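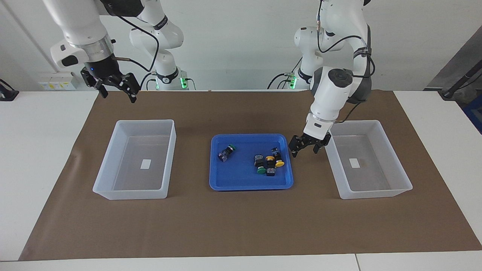

Chapter 4
Planning and Budgeting for a Two-Arm Sorting Cell

4.1 Start with the task

An equipment plan begins with a written statement of the work. Consider a cell that sorts push-button switches by cap color. Mixed green-capped and yellow-capped switches are presented in a shallow blue tray, and each color is assigned to one of the two translucent bins beside it. Two arms with parallel grippers share the table.

The statement should name the parts, how they are presented, where they must go, and what counts as an error. It should also say what the cell will not do. A cell planned for sorting switches that lie at random angles needs a different gripper and a different vision budget from one fed by a track. Changes made to the statement after quotations have been received are the most common source of overspending in small cells.

4.2 One arm or two

A second arm rarely doubles output. Both arms must reach into the same tray, and one will often wait while the other is inside it. The planner should estimate three quantities before asking for a second arm:

– the share of each cycle spent over the shared tray
– the travel time from the tray to each bin
– the time lost when a pick fails and is repeated

If the time over the tray is more than half the cycle, a second arm adds cost with little gain. A second tray may be the cheaper remedy. Where each arm serves only the bin on its own side, paths stay short and the control program is easier to check.

4.3 Purchase price and installed cost

The quoted price of an arm covers only part of what the buyer will spend. Grippers, mounting plates, cables, power outlets, guarding, software licenses and staff training are often listed separately or left out. Each should have its own line in the budget, even when the amount is zero.

The Gellside plant, used as a running case in this book, planned a cell of this type for its switch packing line. The supplier, Girkex, quoted the arms and controllers as a single item. Table covering, bins, trays and labels came to $400. Spare gripper fingers and cables added $2,465, an amount missing from the first draft of the budget. The second draft, dated Fri 27 January, placed spares under first-year operating cost – a choice examined in Section 4.5.

4.4 Space and services

Floor plans should show the reach of each arm as well as the footprint of its base. Allow for cable loops at the wrist and elbow, which need free room through the full range of motion. Electrical outlets should be within reach of the table without crossing a walkway. Bins must be removable without entering the space of a moving arm, or the schedule must include a stop for each change.

Lead times also belong in the plan. Gellside allowed up to 4 weeks for installation and testing, with the manual line kept running throughout. The cost of running both lines was charged to the project.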